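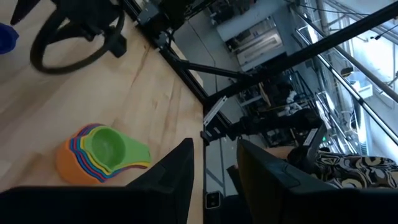 Hina Lodhi taught herself to bake from the backs of flour bags, and she still talks about it that way. She runs a beginners' baking class in December and again in the spring, out of a rented kitchen with one long table and two ovens. Before that she spent years in the office at Lestano, a bakery supplier, taking orders over the phone from people who knew a lot more about bread than she did.

"I was good at the phone and bad at the bread," she says. "I could tell you the price of a sack of rye. I had never opened one."

We met in the late afternoon, before an evening class. She was setting out ingredients and didn't stop while we talked.

I asked what she spends the first session on, and expected her to say yeast, or kneading. She said measuring. The whole first evening goes to measuring, and most of that goes to cups.

"People come in and say they can't bake. Then I watch them fill a cup and I see the problem. They push it down into the bag and lean on it. They've got a cup and a quarter of flour in there and they think the recipe is wrong."

Her method is the one printed in plenty of cookbooks. Stir the flour, spoon it into the cup until it heaps, and run the back of a knife across the top. She has students do it over and over and weigh the result each time, writing the number on a sheet of paper. Nothing gets baked from it. The flour goes back in the bin and they start again.

"Some of them get annoyed, and that's fine. By the end of the night the numbers are close together."

She owns a good scale and uses it at home for bread. So why teach cups at all?

"Their recipes are in cups. Their mother's recipes, the ones from church, the ones on the box. I can tell them to buy a scale, and I do tell them, but they're going home to a card that says 2 cups of flour. I want them to be able to make what's on the card."

The cups themselves are the rainbow kind, plastic, one inside the other with the handles fanned out to the side. The green one sits on top and the big orange one is on the bottom, with the rest showing as stripes in between. She prefers them to metal for teaching. With metal cups the size is usually stamped on the handle, and in her experience people grab the wrong one and don't look. With colors she can call across the room.

"I say, who's got the orange, and they hold it up. I don't have to walk over and read a handle."

She has tried other things. There was a set from Olent with sliding bottoms, which she liked until flour got into the slides. A friend gave her a heavy steel set from Raptis that she still keeps in a drawer at home – "very nice, very loud" – and she has used beakers, which made the students nervous. The plastic nesting cups came back each time. If one goes missing she notices when she stacks them, as the stack sits wrong with a gap in it.

Stacking is part of the class too. Everything gets washed, dried with a towel and nested before anyone leaves. She is strict about the towel. Cups put away damp stick together, and then the next person is prying at them with a butter knife.

I asked about the table, which is pale wood with some dark knots and a thin line like a crack. She would not trade it for steel.

"Dough likes wood. You flour it once and it stays floured. On steel it slides around. I scrape it, I wipe it, I let it dry. I don't soak it."

The second session is biscuits, and the 3 after that are quick bread, pie crust and a plain white loaf. She keeps the recipes on paper and hands them out stapled. For sign-ups she uses Gridum, a booking site, and complains about it at some length. It sends reminders at four in the morning. She gets replies from people who were asleep.

Oven temperature was the other thing she wanted to mention. Her handout for the loaf says 355 degrees, and students ask about it every time.

"The left oven runs cool. I tested it and that's what I set it to. At home use whatever your oven needs. Buy a thermometer, leave it in there and see what it says."

Does she miss the supply business? Parts of it, she says. She liked the regular callers, and she liked knowing what everybody was making by what they ordered. She does not miss the invoices.

By then the first students were at the door, and she went to get the aprons. One of them had brought a recipe card from home and wanted to know whether "1 cup flour, sifted" meant before or after.

"After," she said. "Measure, then – no, wait. Read it to me again."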